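About us

Ritell writes and checks working rules for people who use robot arms at benches and in small cells. We started in Brarstead with 4 people and now have 11. Mirjana Ionescu runs the written side and Miłosz Tokarz runs the bench checks.

Most of our rules are short. Our main guide, Ciston, has five parts and fits in a coat pocket -- we print it that way on purpose. A shorter edition for schools is called Haruna.

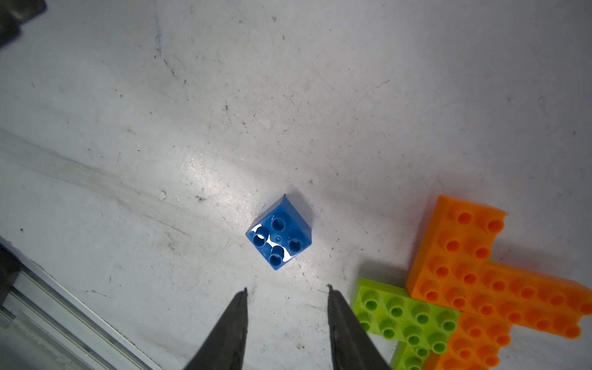
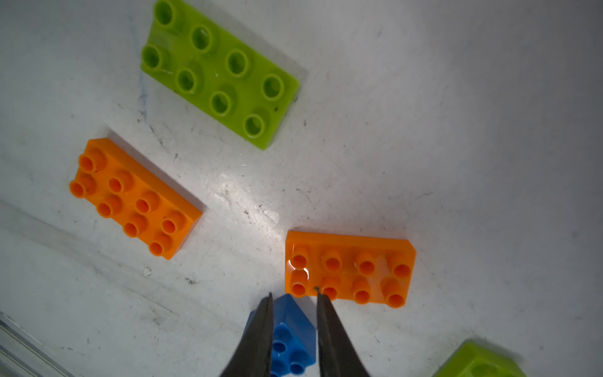
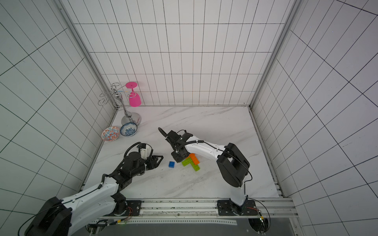 Part two of Ciston covers shared reach, where two arms can get to the same spot. Only one arm may close on a part at a time, and the other keeps its fingers open until the first has moved clear. We write the rule around plain objects such as the blue toy brick, which in the wide view lies between the two grippers. Part three deals with cables, and asks for every loop to be checked through the full swing of the arm before work starts.

Printed copies are sent out from Brarstead each December. Corrections go to Mirjana, with the part and page number please.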